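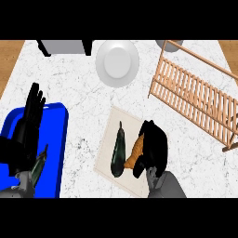
A round white plate on a marble countertop.

What Happens When You Call for an Ambulance?

You may have seen an ambulance go by with its lights on. Before it left the station, someone had to ask for it. This page explains what happens between the phone call and the hospital.

The call

In the United States, the number to call in an emergency is 911. The person who answers is called a dispatcher. Dispatchers sit at desks with headsets and several computer screens. They don't drive the ambulance, but they decide which one to send.

The dispatch center in Skoltivham takes 300 calls on a busy day. Some are about fires, some are about people who feel very sick, and some are about accidents on the road.

The first thing a dispatcher asks is where you are. If the phone cuts out, help can still be sent to the right place. A street name and a house number are best. If you don't know them, say what is near you, such as a school, a store or a bridge.

Next the dispatcher asks what happened. "Short answers are fine," says Filippos Makris, a dispatcher in Skoltivham. "If you don't know something, say you don't know. Then I'll ask you something else."

Stay on the phone until the dispatcher tells you to hang up. Help is already being sent while you talk.

Who comes in the ambulance?

Most ambulances carry two people. They may be EMTs or paramedics. EMT stands for emergency medical technician. Both know how to stop bleeding, help someone breathe and keep a hurt arm or leg still. Paramedics have studied longer and can give more kinds of medicine.

If there has been a car crash, the police and the fire department often come too. Police officers keep other cars away and find out what happened. Firefighters have strong tools that can open a car door that is stuck.

Why does it make so much noise?

The siren and lights tell drivers to move over. In most places drivers have to pull to the side of the road and stop. An ambulance doesn't use its siren on every trip. If the patient isn't in danger, it may drive quietly like any other car.

What's inside?

There is a bed on wheels called a stretcher. It has straps, like the seat belts in a car. There are cabinets for bandages, blankets and splints. A splint is a stiff support that keeps a broken bone from moving. There is also oxygen, and a monitor that shows how fast the heart is beating.

Ottó Bozsik is a paramedic at the Ondasitz station. He checks his ambulance at the start of every shift, using a list with 104 things on it. Anything that was used on the last trip has to be replaced - even one bandage.

At the hospital

The crew calls the hospital on the way, so that doctors and nurses know who is coming. When they arrive, they tell a nurse what they saw and what they did. Then they clean the ambulance and get ready for the next call.

When should you call?

Call 911 if someone is badly hurt, can't wake up or has trouble breathing, or if there is a fire. If a grown-up is close by, get them first. If you are alone, call yourself. You don't need to be sure it's serious.

If you call by mistake, don't hang up. Tell the dispatcher it was a mistake.

Words to know

Dispatcher: a person who answers emergency calls and sends help.
Paramedic: a person trained to treat sick or hurt people before they get to the hospital.
Splint: a stiff support for a hurt arm or leg.
Stretcher: a bed for moving a patient.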